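Inicio Café Agua Cuadernos Archivo Contacto

Cuaderno de cafetera, segunda parte: cal, bandeja y purga
Marzo – por Ross Baird

En la primera parte dejé pendiente el mantenimiento de la cafetera de cápsulas. Varios lectores preguntaron por el intervalo entre descalcificaciones y por el volumen de agua que conviene pasar después. Respondo con los datos de mi cuaderno, que empieza el día en que la máquina entró en casa y lleva anotados 1,246 cafés.

El agua de Sudholm es dura. La cal aparece primero en el depósito, como un velo blanco en la línea de llenado, y después en el tiempo de extracción. Cuando una taza corta tarda visiblemente más que las anteriores con la misma cápsula, descalcifico. En mi registro el intervalo más corto entre dos descalcificaciones fue de 184 cafés, con agua del grifo sin filtrar. Con la jarra filtrante el intervalo se alarga, pero todavía no tengo una serie suficiente para dar una media.

El procedimiento no tiene misterio. Se vacía el depósito, se disuelve el producto en la cantidad de agua que indica el envase y se deja pasar la solución en tandas cortas, con una pausa entre ellas. Después se enjuaga el depósito a mano y se hacen pasar dos depósitos completos de agua limpia. Uso el ácido cítrico en polvo de Kerr. El vinagre lo descarté pronto: el olor queda en las juntas y se nota en las primeras tazas.

En cuanto a la disposición en la mesa, mantengo pocas cosas alrededor de la máquina. El depósito debe poder sacarse sin mover nada más, y el soporte de las cápsulas va al lado contrario de la bandeja auxiliar. Para las purgas prefiero vaso de vidrio transparente a taza, porque deja ver si el agua sale turbia o arrastra posos.
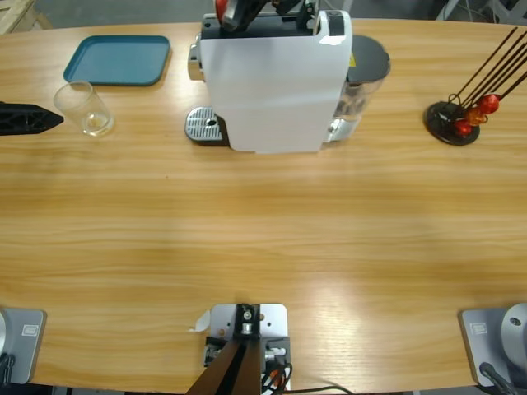

Cuadernos de cocina – n.º 2

La rejilla plateada bajo la salida del café es la pieza que más descuidé al principio. El orificio del centro desagua bien mientras está limpio; con restos de café seco el líquido se queda en la superficie y acaba en la madera. La saco cada noche y la lavo con agua caliente y un cepillo de cerdas blandas. El estropajo verde raya el acabado en pocas semanas.

La bandeja de plástico azul verdosa es de Drarnovance y se vende para desayunos. La empleo para dejar escurrir piezas: la rejilla, la tapa del depósito, el vaso después de la purga. El borde levantado retiene el agua y el plástico no se mancha con el café, al menos hasta ahora. Una de melamina que tuve antes quedó marcada el primer mes.

Respecto al soporte de varillas, la base redonda es estable. Coloco abajo las cápsulas que quiero gastar primero y repongo por arriba. El color identifica la variedad, de modo que no hace falta leer nada a las siete de la mañana. Tampoco conviene dejarlo al sol – el aluminio protege de la luz, pero no del calor.

Queda por medir la temperatura en taza con y sin purga previa. Tengo prestada una sonda y haré la serie cuando termine la caja actual de cápsulas.

2,567 lecturas

Comentarios

Chia-jung Shih: ¿El ácido cítrico no ataca las juntas de goma? En la oficina de Workero usábamos láctico por ese motivo.

Ross Baird: A la dosis del envase no he visto desgaste. Cambié una junta, pero fue por un corte al montarla.

Marisa: Yo purgo también al terminar, no solo antes. La salida se ensucia mucho menos.

T. Olmedo: ¿Puedes publicar el cuaderno en hoja de cálculo? Me interesan los tiempos de extracción.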